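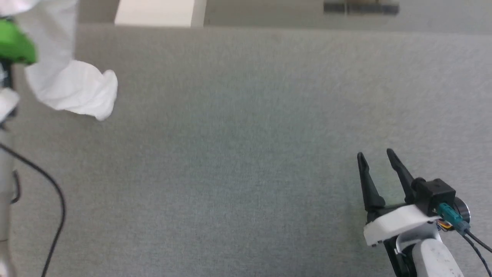 Skendik
My white work shirts go dingy by April every year, and I do love them so. Any ideas, friends?

Nimri
Oh, soak them overnight! Cool water, a little washing soda - works for me.
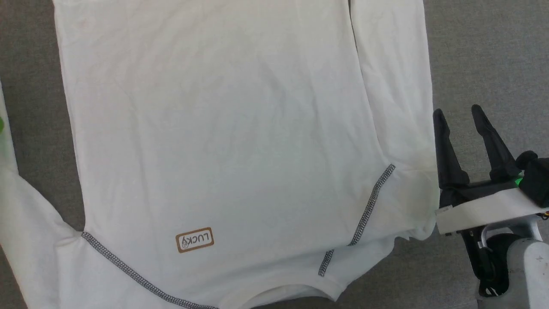
One sleeve folded in

Prekenum
I'd skip the overnight part, 2 hours is plenty. 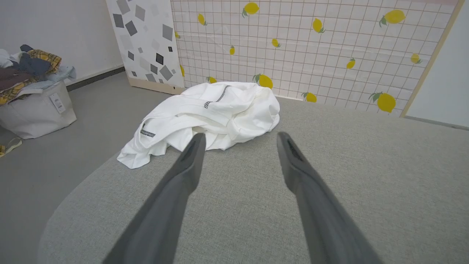 White, and all in a heap

Nimri
Well, mine have never minded a long soak, bless them.

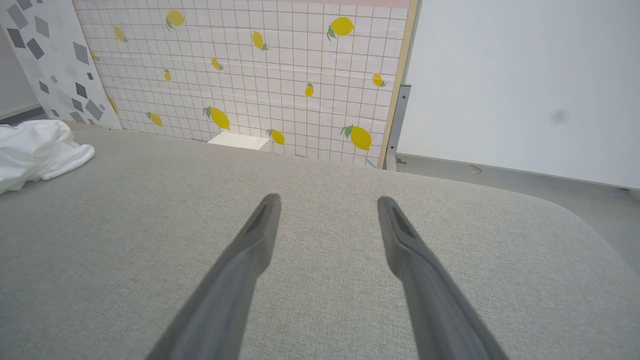
And please don't use bleach on the collars, it yellows them.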